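Keeping small parts in order on a workbench

Most losses at the bench happen while a job is interrupted. Fix the surface first, then the storage. A pale, plain top shows dropped screws better than a dark one, but veined patterns hide small grey parts.
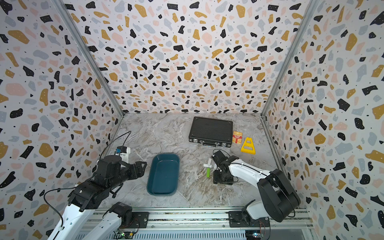 Trays should be shallow, with a rim low enough for fingers to clear. Depth beyond 6 cm only invites stacking. Choose a colour that none of the parts share. A dark teal rectangular tray on a light grey marble-effect floor is easy to find at a glance, and steel washers stand out inside it. Wipe trays with a barely damp cloth and dry them before refilling.

Label the tray, never the lid -- lids get swapped. Meron Hailu numbers hers to match the shelf, so tray 3061 goes back to one place only.

Data sticks need the same treatment as fixings. Keep them away from filings and solvent, and close any cover before putting them down.

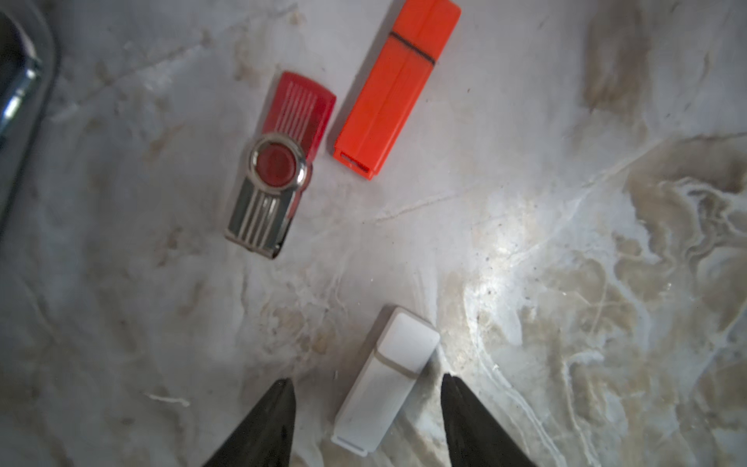 Two copies of machine settings are enough if they are stored in separate rooms. Write the date of the last copy on a paper tag; ink on plastic rubs off. Check both copies every March. Replace a stick with a bent connector at once -- straightening it tends to crack the joint behind.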